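Reefer boxes and a small quay: a talk with the yard planner at Priltholm

Priltholm isn't a big port. One quay, one feeder line on a regular Monday call, and a yard that was laid out for timber and now takes mostly refrigerated containers. We got the yard planner on the phone between two ships. Had maybe twenty minutes, so this is a bit rough.

First question, the plugs. Reefers need power the whole time they sit on the ground, and Priltholm has 104 sockets. Is it enough?

"Most weeks, sure. In May, no. In May everybody ships at once and I'm moving boxes at six in the morning just to free up a rack."

Last season's peak was 575 reefers through the gate in one month. The month before that, 568. The planner remembers both numbers without looking them up and doesn't sound happy about either one.
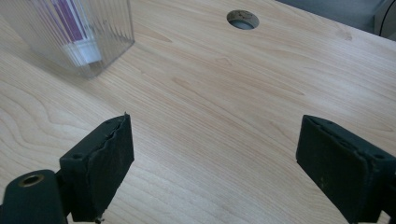
Pale wood tabletop with a clear ribbed container.

So what happens when the racks are full? "You call the line. You call the trucker. You ask who can pick up early. Somebody always can, but it's never the one you called first."

Gensets are the backup. The yard has 4 of them, diesel, loud. The planner would like more but says the money went to the new gate instead, and the gate was needed too. Trucks used to line up back past the fish hall and onto the public road.

The booking system comes from Gedix, put in two winters ago. Before it, a whiteboard and a shared inbox.

"I liked the whiteboard. You could see the whole yard from the door. But you couldn't read it from home at night, and now I can, so I do. My family has opinions on that."

Does the system get temperatures right? Mostly. The alarms are the trouble, too many of them. A box going through defrost looks the same on screen as a box with a dead compressor, for the first half hour anyway. So somebody still walks the rows with a flashlight, every shift, and writes the set point and the return air on a sheet.
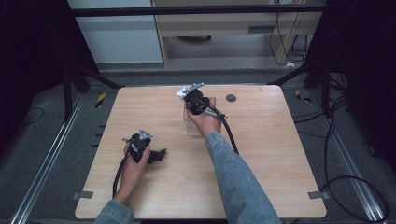

Gripper devices in both hands over a light wood-grain table.

We asked about the feeder. The Onia has been on the route for years and the crew knows the berth. Her replacement, the Chien, is longer, and that means the aft bay ends up outside the crane's good reach when the wind is from the west.

"We did one trial call. It was slow. The crane driver had to shift twice and the pilot wanted to be gone before the tide turned, so you can imagine the mood."

Will it get better? "It'll get better when they move the bollard. I've asked for the bollard."

On shore power for the ships themselves, a short laugh. Theres one cable from the substation and the reefers are already using most of it. A second cable is in the plan. The plan has no date on it that the planner would repeat to us.

Then a radio going off in the background, a truck at the wrong lane, and we lost our interviewee for a few minutes. Last thing we got in was what a new hire should learn first.

"Walk the yard. Learn where the water sits after rain. The computer doesnt know that."

The Onia was due in at 4 that afternoon.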